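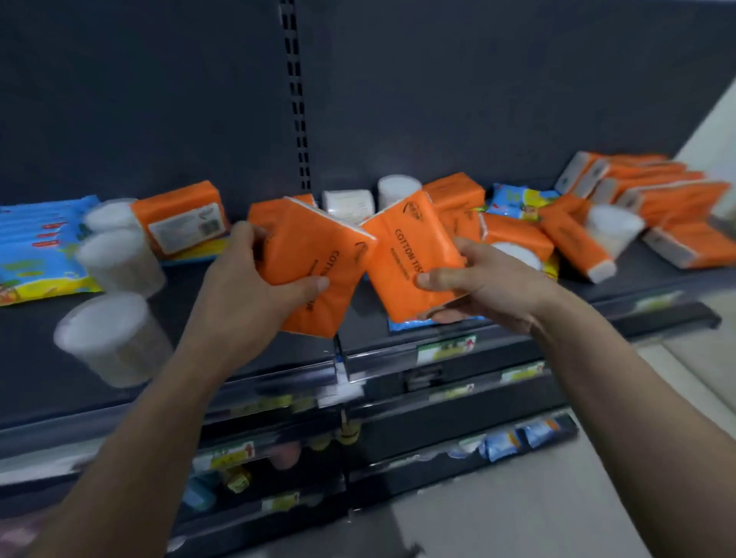
Dos paquetes de pañuelos naranjas, uno en cada mano, en el estante de higiene.

Cómo ordenar el estante de higiene

1. Retire primero los botes redondos de algodón y póngalos en una caja. Ruedan con facilidad.
2. Limpie el estante con un paño seco.
3. Coloque los pañuelos en fila, con el texto «COTTON TISSUE» hacia el cliente. Tome dos paquetes a la vez, así se avanza más rápido.
4. Deje casi 80 milímetros libres arriba para meter la mano.
5. Devuelva los botes a la izquierda, siempre de pie.

Texto: Hajar Tazi, tienda Lasetholm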